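Keso Two-Arm Planning License

Try the cell before you sign for it. Two arms, one table, no freight bill.

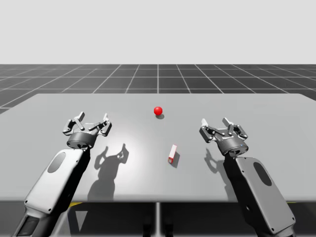

Keso workspace: both grippers open, ball and block on the table.

Licenses run 3 or 48 months – purchasing likes a choice.
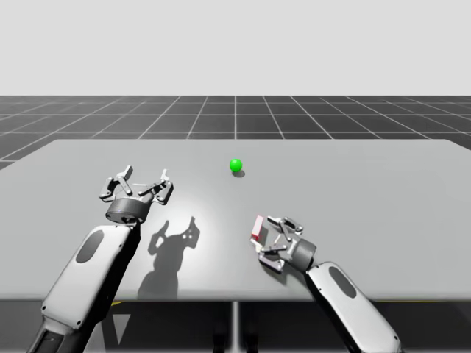 Budget for two seats. The second always gets requested in April, after the money is gone. 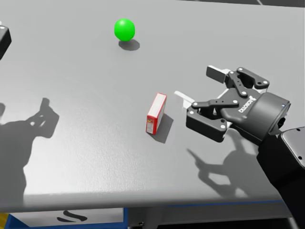

Support is by email. Ezequiel Alvarado answers, tersely.
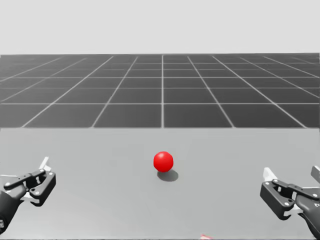

Tabletop view with red ball.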